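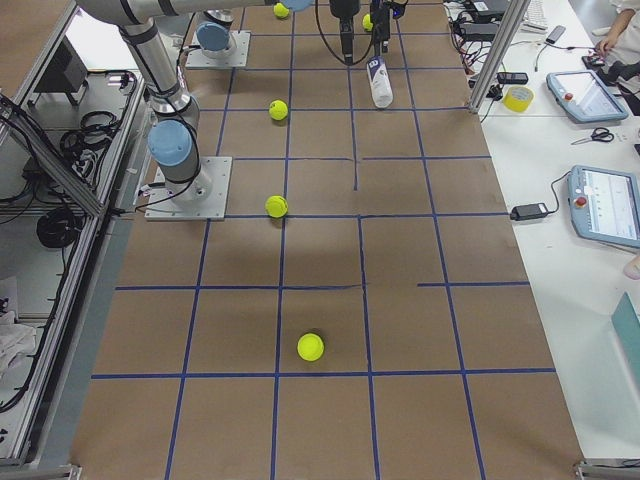
Photo: posted by the asker, Plisteck student robotics club

Two arms, one table, tennis balls: how to divide the grid?

Asked 27 Jun 2018 in Student projects

Hello all. Our club is preparing for the Vatik challenge in September and I am responsible for the table. We have two arms that stand on the left side, and the table is covered with brown paper and divided into cells with dark blue tape. The task is to take tennis balls from cells that the jury calls out and put them in another cell. Both arms must do at least one move in each round, and the time for a round is 600 seconds.

My trouble is the cell names and the positions. I taught the center of every cell by hand with the pendant, separately for each arm. Arm 1 is good. Arm 2 goes to the same cell and comes down beside the ball, always to the same side, and the error grows when the cell is farther from its base. In the worst cell it is 10 mm. The gripper still closes on the ball in most cells, but it pushes the ball first and sometimes the ball rolls over the tape to the neighbor cell, and then we lose the point.

I have two questions. First, should both arms share one coordinate system, or is it normal that each one has its own table of points? Second, can I trust the tape as reference? I put it by hand, with a ruler, and not all strips go the full way across. A few are short because we changed the layout after the paper was already on.

I can't move the bases, they are bolted. Thank you for your patience with my English.

3 answers

Answer 1 (accepted)

An error that grows with distance and always goes to one side is nearly always a rotation. The frame of arm 2 is turned a little compared to what you believe. You will not repair it by correcting the points one by one, or you will, but you must do it again after every change of layout.

Use one shared frame for the table. Choose three marks on the paper that both arms can reach: an origin, one far along the length, one across. Make them small crosses with a thin pen. Put a pointed tip in the gripper and touch the three marks with arm 1, then with arm 2, and use the function on your pendant that makes a user frame from three points (the name is different for each manufacturer). The longer the distance between origin and second mark, the better. If your reach allows 700 mm, take it. With a short distance, a small mistake of the hand becomes a big angle.

After this, calculate the cell centers from the origin and the cell size. Don't teach them. Your list of points is then the same for both arms and you can check it on a sheet of paper.

About the tape: no, I would not use it as reference. Tape is for the eyes of people and for the jury. It has a width, and you never know if you touched the middle or the side of it. The short strips are not a problem for the robot if the numbers are right, but check the rules to see if the jury needs closed cells.

One more thing — please decide who owns the middle cells before you run both arms in the same program. We used a simple flag: an arm must set it before it enters the shared zone and clear it when it is back over its own side. Test at low speed with a hand near the stop button.

Comment: Thank you, I made the three crosses. The angle was wrong by roughly 2 degrees. Now I calculate the centers. The flag is not done yet.

Comment: Is the tip offset for both grippers measured again? If not, do it before you go on, or you put the tool error into the frame.

Comment: Measured only for arm 1. I will do arm 2.

Answer 2

Paper moves. When our team Shezi had paper on the table it made waves after some days and the balls rolled to the low places. Try to fix it better at the borders, or change to a thin board and draw the lines on it.

Answer 3

we did it with a camera in the Emine project and then you don't need the grid at all, just find the yellow

Comment: The rules of this challenge don't allow a camera in the student class, but thank you.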